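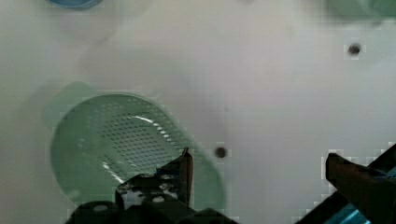 I popped into the Grundside unit last week to see the new arm that everyone at Lurorum keeps going on about, and I stayed a lot longer than I meant to (sorry to whoever needed my parking space).

If you've missed the fuss, Lurorum runs the canteen kitchens for the business parks round here, and it's bringing in a robot arm to help with clearing and sorting. Before it goes anywhere near a real lunch service it has to practise, so it's been given its own white table and a load of bits and pieces to pick up. Plates, a bowl, a saucepan, fruit, ketchup. It looks a bit like my kitchen after the kids have been in!

Aniela Wysocka has worked on the clearing side for years and now spends her mornings setting out the table for it. She mixes things up between runs so the arm doesn't get too comfy with one layout.

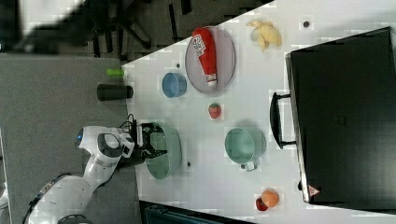
The arm over the green plate at Grundside, with the ketchup lying on the grey one.

I asked her whether she was worried about her job and she gave me quite a look. "I was in August, when we got the letter," she said. "Now I'm more worried about my back, and it's my back that this is meant to help." The clearing team has been told there'll be no redundancies, but the shifts are changing. Three people are moving off the late clear-up and on to training days with the arm, and I did hear a grumble or two about losing the evening rate. Fair enough, I'd grumble as well.

Fitzgerald Wojcik looks after the Grundside end of things and he's keeping a tally. They've done 1,194 practice pick-ups so far and he counts 1,046 of them as good ones. The strainer is what he talks about most.

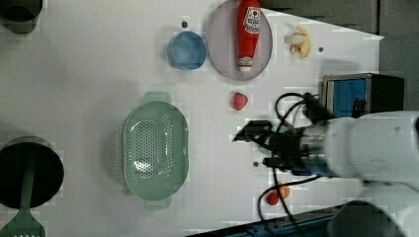 He reckons anything with an odd shape or holes in it takes far more goes than a plain plate, and he'd like a lot more practice in before he signs anything off. Aniela would like the arm to be a bit quicker. She told me she could clear the lot while it was still making up its mind, and I believe her.

The plan is to try it next at the Dindau canteen, on the quiet side of the afternoon, with one of the clearing team beside it the whole time. The staff there get a say on the new rota first. I've asked if I can come along for that, and Fitzgerald says yes as long as I bring the biscuits.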